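안두누라 기숙사 이야기 책 읽고 정기후원 신청하신 분 계신가요
공유 3 댓글 106

작성자: 늦은비

교회 독서모임에서 오다 그란스트룀(Oda Granström)의 『강 건너 저녁밥』을 읽고 있습니다. 모임 끝나고 스톰스테드(Stomstead) 후원 신청서를 돌리겠다는 얘기가 나왔는데, 저는 책을 다 읽고 나서 오히려 손이 안 나가더라고요. 비슷하게 느낀 분이 계신지 궁금해서 씁니다.

책 내용은 아시는 분은 아실 겁니다. 저자가 안두누라에 여행 갔다가 강가 시장에서 혼자 지내는 여자아이를 만나고, 귀국했다가 집을 정리해서 다시 들어가고, 창고를 빌려서 기숙사를 열고. 문장은 좋습니다. 3장에서 첫 아이가 밤에 문을 잠가 달라고 하는 장면은 저도 읽다가 멈췄어요.

그런데 걸리는 게 이런 겁니다. 책 앞날개에는 "1,480명의 아이가 새 삶을 찾았다"고 되어 있어요. 본문을 아무리 읽어도 기숙사는 한 동이고, 침대 모자라서 둘씩 잤다는 얘기가 계속 나옵니다. 그러면 1,480명은 누굴 센 건가요? 하룻밤 자고 간 아이도 들어가나요? 급식만 받은 아이도요? "새 삶을 찾았다"는 말을 쓰려면 최소한 기준은 적어야 하지 않나 싶습니다.

두 번째로, 책에 나오는 아이들이 지금 어디 있는지가 없습니다. 마지막 장이 성탄절 예배 장면으로 끝나고 그 뒤가 비어 있어요. 몇 년 지난 이야기인데 다 큰 아이가 한 명쯤은 나와서 자기 말로 얘기할 법도 하잖아요. 저자가 대신 말해 주는 것만 있습니다.

믿음이 없어서 이러는 거라고 하시면 할 말이 없는데요, 저도 십일조 하고 해외 결연도 오래 했습니다. 돈을 안 내겠다는 게 아니라 어디로 가는지 알고 내고 싶습니다.

작성자: 겨자씨한알

저희 구역도 그 책으로 나눔 했어요. 다들 울었고 그날 후원 신청서 쓴 분이 절반은 넘었습니다. 저도 그중 하나고요.

늦은비님 말씀 이해는 가는데 좀 가혹하지 않나요. 현장에서 밥하고 빨래하고 열나는 애 업고 뛰는 분이 통계까지 완벽하게 낼 수는 없잖아요. 간증집을 회계보고서처럼 읽으면 남는 게 없습니다. 저는 그 책 읽고 한동안 안 하던 새벽기도를 다시 나갔어요. 저한테는 그걸로 충분한 책이었습니다.

작성자: 늦은비

겨자씨한알님, 책이 은혜가 되셨다는 걸 깎아내릴 생각은 없습니다. 간증집으로만 팔면 저도 아무 말 안 했을 거예요. 책 맨 뒤에 플루딕스(Fludix) 결제 주소가 찍혀 있고 모임 끝에 신청서가 돌아요. 그 순간부터는 모금 자료이기도 한 거죠. 밥하고 빨래하느라 숫자를 못 낸다면 앞날개에 숫자를 안 쓰면 됩니다. 숫자는 썼잖아요.

작성자: 종이배

저는 단체 쪽 말고 출판 쪽이 궁금합니다. 번역본 판권면 보신 분? 원서가 포르스베리(Forsberg)에서 나왔다고 되어 있는데 인세가 전액 기숙사로 간다는 건지 수익금 일부가 간다는 건지 표현이 왔다갔다해요. 띠지에는 "책을 사는 것만으로 아이를 도울 수 있습니다"라고 되어 있고 판권면에는 "수익금의 일부"라고 되어 있습니다. 일부가 얼마인지는 안 나와요.

인세 전액과 수익금 일부는 차이가 많이 납니다. 예전에 기독출판 쪽에서 잠깐 일했는데, 수익금이라고 쓰면 제작비 홍보비 다 빼고 남은 거라서 안 남으면 안 줘도 되는 문구입니다. 그렇게 했다는 말은 아니고요, 그렇게 해도 되는 문구라는 거예요.

작성자: 우물가

정기후원 2년차입니다. 월 금액 선택하는 화면에서 2,000원 단위로 올릴 수 있게 되어 있고, 저는 중간쯤으로 하고 있어요.

받는 건 분기마다 오는 소식지랑 성탄 카드입니다. 소식지에 할보르 크리스티안센(Halvard Kristiansen)이라는 분이 매번 글을 쓰시는데, 지역 담당이라고 되어 있어요. 글은 따뜻합니다. 다만 읽고 나면 뭘 했다는 건지 기억이 잘 안 나요. 아이들이 웃었다, 비가 많이 왔다, 하나님이 채우셨다. 지난 1월 소식지에는 지붕을 고쳤다고 되어 있었는데 그 전 소식지에서도 지붕 헌금을 걷었거든요. 같은 지붕인지 다른 지붕인지 물어보려고 메일을 보냈더니 감사하다는 답장만 왔습니다.

끊을 정도는 아니어서 계속 내고는 있는데 이 글 보니까 다시 물어봐야겠다 싶네요.

작성자: 모퉁이돌

지붕 얘기는 좀 웃고 갑니다. 비 많이 오는 데면 지붕은 해마다 고쳐요. 저희 교회 교육관도 그래요. 같은 지붕 두 번 고친 게 비리면 저희 교회 건축부는 다 잡혀갑니다.

작성자: 우물가

비리라고 한 적 없습니다. 물어봤는데 대답이 없었다고 했어요.

작성자: 아침향유

사회복지 쪽에서 일하고 있고 아동 시설에 오래 있었습니다. 저는 숫자나 인세보다 다른 데서 불편했어요.

책에서 아이들 사연이 너무 자세합니다. 병 이름, 부모가 어떻게 됐는지, 무슨 일을 당했는지까지 나와요. 이름은 바꿨다고 하는데 마을 이름이 그대로고 시장 위치도 그대로고 언니 동생 관계도 그대로예요. 그 동네 사람이면 누군지 바로 압니다. 국내 시설 아이 얘기를 이렇게 책으로 내면 난리 납니다. 외국 아이라서 괜찮은 건가요?

그리고 동의 얘기가 한 줄도 없어요. 감사의 글에 "이야기를 나누어 준 아이들에게"라고만 되어 있는데, 자기를 재워 주고 먹여 주는 어른이 네 얘기를 써도 되냐고 물으면 싫다고 할 수 있는 열 살짜리가 얼마나 될까요.

하나 더 붙이면, 6장에 이모가 찾아왔는데 돌려보냈다는 대목이 있습니다. 저자는 그걸 아이를 지킨 일로 썼어요. 그럴 수도 있습니다. 이모가 위험한 사람이었을 수도 있죠. 그런데 제가 배운 대로라면 친척이 나타나면 그 집을 조사하고, 가능하면 그 집에 생활비를 대고 아이를 보냅니다. 시설은 그다음이에요. 책에서는 그 이모가 두 쪽 만에 사라집니다. 저는 그 뒤로 그 이모만 생각났습니다.

작성자: 겨자씨한알

아침향유님 글은 읽고 좀 오래 생각했습니다. 6장 이모 얘기는 저는 그냥 넘어갔거든요. 그때는 당연히 나쁜 이모구나 하고 읽었어요. 다시 펴 보니까 나쁘다는 말은 어디에도 없고 "술 냄새가 나는 것 같았다"가 전부네요.

그래도 전 저자가 나쁜 마음으로 썼다고는 생각 안 해요. 집까지 정리해서 들어간 분이에요. 우리 중에 그렇게 할 사람이 누가 있나요.

작성자: 모퉁이돌

그 말에 동의합니다. 여기서 책장 넘기면서 기준이 어쩌고 하는 건 쉬워요. 저는 선교지에 단기로 세 번 다녀왔는데 거기는 서류라는 게 우리 생각처럼 안 돌아갑니다. 출생신고 없는 애들 태반이고 친척이라고 찾아오는 사람이 진짜 친척인지 확인할 방법도 없어요. 책임감 있는 어른 한 명이 눈치껏 판단하는 게 최선일 때가 있습니다. 완벽한 절차 기다리다가 애 하나 잃으면 그건 누가 책임집니까.

그리고 비판하시는 분들 중에 스톰스테드에 실제로 전화해 보신 분 계세요? 게시판에서만 의심하지 마시고요.

작성자: 늦은비

단기로 세 번 다녀오신 분 말씀이니 존중은 하겠는데, 안두누라에 가 보신 건가요 다른 곳에 가 보신 건가요? 다른 데 다녀오신 경험으로 이 단체를 보증하시는 건 제가 책만 읽고 의심하는 거랑 별로 다르지 않아 보입니다.

전화는 해 봤습니다. 국내 연락사무소로 되어 있는 번호고요. 받으신 분은 친절하셨어요. 제가 물은 건 세 가지였습니다.

1,480명을 어떻게 셌는지: "본부에서 받은 숫자라 저희는 모른다"고 하셨습니다.
지금 기숙사에 사는 아이가 몇 명인지: 잠깐 기다리라고 하시더니 106명이라고 하셨어요. 이건 바로 나와서 좋았습니다.
감사보고서를 볼 수 있는지: 영문 요약본이 있는데 메일로 보내 주시겠다고 했고 아직 안 왔습니다. 전화한 지 2주 됐습니다.

106명이 침대 모자라던 그 건물에 다 사는 건지 물어봤어야 했는데 그건 끊고 나서 생각났네요.

작성자: 종이배

106명이면 그 자체로 큰 시설인데요. 책에서 돌보는 어른이 저자 포함해서 몇 명이었죠? 제 기억에는 손에 꼽습니다. 저는 앞날개 숫자보다 이게 더 걱정돼요.

작성자: 아침향유

맞아요. 야간에 누가 있는지가 제일 중요한데 책에는 저자가 복도에서 자는 걸로 나옵니다. 헌신적인 장면으로 쓰여 있지만 저는 읽으면서 그날 저자가 아프면 누가 있나 했어요. 소식지 받아 보시는 우물가님, 거기에 직원 얘기는 안 나오나요?

작성자: 우물가

찾아봤습니다. 모아 둔 것 중에 직원 이름이 나오는 건 두 군데예요. 주방 맡은 란디 쇠데를룬드(Randi Söderlund), 그리고 공부방에서 가르친다는 네레아 카라스코(Nerea Carrasco). 네레아라는 분은 딱 한 번 나오고 그다음 호부터 안 보입니다. 그만두신 건지 그냥 안 쓴 건지는 모르겠고요.

현지 이름으로 보이는 직원은 없었어요. 없는 건지 소개를 안 한 건지 이것도 모르겠습니다. 저는 이게 좀 이상했어요. 몇 년을 운영했는데 그 동네 어른 중에 이름 나올 사람이 없다는 게.

작성자: 겨자씨한알

그건 이상하긴 하네요.

작성자: 돌베개

정주행하고 씁니다. 저는 비슷한 책을 꽤 많이 읽은 편인데 이 장르 자체에 좀 지쳤어요. 구조가 거의 같습니다. 평범한 주부 혹은 회사원이 여행을 간다, 한 아이와 눈이 마주친다, 잠을 못 잔다, 가족이 반대한다, 돈이 기적처럼 들어온다, 아이가 처음으로 엄마라고 부른다. 이 책도 순서가 그대로예요. 돈이 들어오는 대목은 특히 그렇습니다. 4장에서 월세 내기 전날 봉투가 왔다고 하는데 누가 보냈는지는 끝까지 안 나오고, 7장에서 또 옵니다. 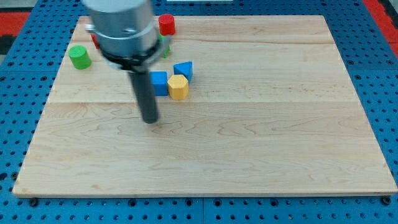 기적을 못 믿겠다는 얘기로 들릴까 봐 덧붙이면, 봉투가 안 온 달은 어떻게 했는지가 없다는 게 문제라는 겁니다. 분명히 안 온 달이 있었을 거예요. 애들 밥을 줄였는지 빚을 졌는지 누굴 내보냈는지, 그걸 써야 읽는 사람이 그 일이 얼마나 힘든지도 알고 돈이 왜 필요한지도 압니다. 온 달만 골라 쓰면 읽는 사람은 기도하면 다 되는구나 하고, 막상 자기가 비슷한 일을 시작했다가 봉투가 안 오면 자기 믿음이 모자란 줄 알아요. 제 후배가 그랬습니다. 공부방 하다가 접었고 지금도 그 얘기는 안 꺼냅니다.

헤드비그 하우겐(Hedvig Haugen)이 쓴 『남은 의자들』은 좀 달랐어요. 같은 출판사 책인데 실패한 얘기가 절반입니다. 시설 문 닫고 아이들을 친척집으로 보내는 과정이 나오는데, 지루하고 서류 얘기도 많고 별로 안 팔린 것 같습니다. 독서모임에서 굳이 이쪽 주제로 읽으실 거면 두 권을 같이 읽으시면 어떨까 합니다.

작성자: 모퉁이돌

돌베개님 후배 얘기는 마음이 안 좋네요. 그런데 책이 다 실패담이어야 합니까? 이미 지친 사람도 많은데 잘된 얘기 하나쯤은 있어도 되잖아요. 성경에도 만나 내린 얘기가 있지 안 내린 날 얘기만 있는 건 아니고요.

작성자: 돌베개

성경에는 불평한 얘기, 굶은 얘기, 벌레 생긴 만나 얘기까지 다 있는데요.

작성자: 모퉁이돌

네 졌습니다. 그래도 저는 후원 유지합니다.

작성자: 종이배

플루딕스 쪽 하나 확인한 거 공유해요. 결제 화면에서 스톰스테드를 고르면 수수료를 후원자가 추가로 낼지 묻는 칸이 있는데 기본값이 체크되어 있습니다. 이건 단체 잘못은 아니고 결제 업체 설정일 텐데, 모르고 내시는 분 많을 것 같아요. 그리고 해지 버튼이 앱에 없고 메일로만 됩니다. 가입은 두 번 누르면 되는데요.

작성자: 우물가

헉 저도 체크되어 있네요. 2년 동안요. 방금 풀었습니다.

작성자: 늦은비

다들 답글 감사합니다. 독서모임 인도하시는 집사님께 신청서는 한 주만 미뤄 달라고 부탁드렸어요. 표정이 좋지는 않으셨습니다. 모임 분위기 깬 사람이 된 것 같기도 하고요.

대신 모임 이름으로 질문을 정리해서 보내기로 했습니다. 지금까지 적은 건 누적 인원을 세는 기준, 야간에 상주하는 어른 수, 친척이 찾아왔을 때 어떻게 하는지, 책에 실린 아이들한테 나중에라도 다시 동의를 받았는지, 인세가 얼마나 가는지예요. 지붕도 넣을게요. 빠진 것 있으면 적어 주세요.

답이 제대로 오면 저도 신청할 생각입니다. 안 오면 그 돈은 동네 지역아동센터로 보내려고요. 거기는 제가 걸어가서 볼 수 있으니까요.

작성자: 겨자씨한알

질문에 다 자란 아이들 소식도 넣어 주세요. 처음 글에 쓰셨던 거요. 저는 그게 제일 궁금해졌어요. 3장에 문 잠가 달라고 하던 아이, 지금은 스무 살 넘었을 것 같은데 잘 지내는지.

작성자: 아침향유

그건 조심해서 물어봐야 할 것 같아요. 누구라고 찍어서 물으면 단체에서 또 그 아이를 불러다가 편지를 쓰게 할 수도 있습니다. 퇴소한 아이들이 어떻게 지내는지 전체로 파악하고 있느냐, 이렇게 물으시면 좋겠어요.

작성자: 겨자씨한알

아 그 생각은 못 했네요. 그렇게 고쳐서 넣어 주세요.

작성자: 늦은비

고쳤습니다. 감사보고서 요약본은 오늘 아침에도 메일함 봤는데 아직이에요. 스팸함도 봤습니다.

댓글 더 보기
공유 3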